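How to Budget for Hand-Held Grippers Without Having to Go Back and Ask for More

Step 1. Write down what you plan to pick up

Before you open a single catalog, make a list of the objects. Real ones, with sizes. "Household items" is not a list. When we planned the Burkley bench, the first draft said "various office supplies," and we priced fingertips that would have been lovely for staplers and useless for anything thinner than a slice of bread.

Put the thinnest, the heaviest and the slipperiest things at the top. Those three decide what you buy. Everything else comes along for the ride.

Step 2. Count hands, then add one

Every person collecting demonstrations needs a gripper, and one more has to be in pieces on a bench somewhere. It will be anyway, so you may as well pay for it up front. If you have two operators, buy three. If you have one operator and a tight budget, buy two and skip the nice chairs.

Step 3. Get the quote in pieces

Suppliers love a bundle. Ask for the lines separately: frame, linkage, fingertips, camera mount, camera, cables, shipping. Dretunex quoted us 2,745 dollars for a complete set and it sounded fair until Jelle Cuypers asked for the breakdown and found a carrying case at 135. We own a cardboard box. The box is fine.

Having the lines split up also tells you what you can make yourself. Fingertips, nearly always. The camera, please don't try.

Step 4. Budget for the parts that wear out

This is where most first budgets go wrong, mine included. The frame will outlive your funding. The fingertips won't. Set aside money for:

Fingertips, printed in batches
Bushings and pins for the linkage
Screws, because they roll under things
Filament, and more of it than the print software tells you
Cables

For one season at Ramurgate we planned on 17 spare fingertips and felt extravagant. We had reordered by May. My rule now is to price the spares as their own line, with their own total, so that when someone wants to trim the budget they have to look you in the eye while they do it.

Step 5. Plan the table

A gripper needs somewhere to work, and the somewhere costs money too. You want a tabletop that doesn't glare under the lights, deep enough that objects don't end up on the floor every few minutes, and some way of getting cables off the work surface. Measure the doorway before you order the table. I will not be taking questions on that one. 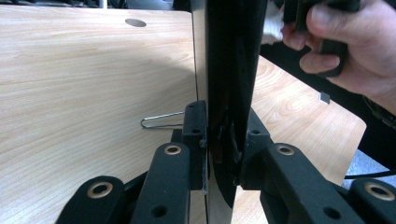
Then hold back a small amount for the objects themselves. People forget this every time, as though the things to be picked up will wander in on their own. Ruangrit's team keeps a petty cash line for it, and I've copied them shamelessly. Flat things, glossy things, bent things and soft things are all cheap to buy and all annoying to grip, so you get a lot of difficulty for your money.

Step 6. Do a trial before the big order

Buy one gripper. Use it for a few full sessions with the person who will be doing the work, not the person who signed for it. Ask about their wrist at the end. Roughly 53 grasps in, ours had opinions about the weight that no spec sheet had raised - and the second order went in with a lighter mount.

Step 7. Add it up and send it

One page. Hardware, spares, table, objects, and a line for shipping that you have doubled. Send it on a Thursday, when the people who approve things still have some of the week left and not enough energy to argue about screws.

Keep the split quote in the same folder. You'll want it next year when the price has gone up and the carrying case is back.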